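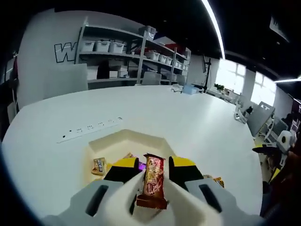 Ticket 359, Billdale cell, February. Logged by Savita Joshi.
The operator reported that the hand-held gripper was closing unevenly after the finger pads were replaced. The check was carried out with a wrapped candy bar held upright between the two fingers, and the jaw travel was then reset to 50 per cent. The fault was not reproduced after the reset.

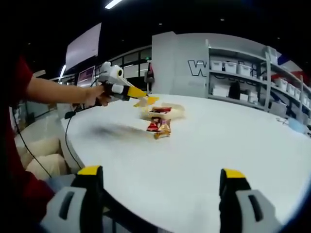
Second gripper at the round table, snack items by the tray.

Sudheer Pillai is asked to inspect the finger screws on both units and to record the result under this ticket. Status: open, awaiting parts from Ganow.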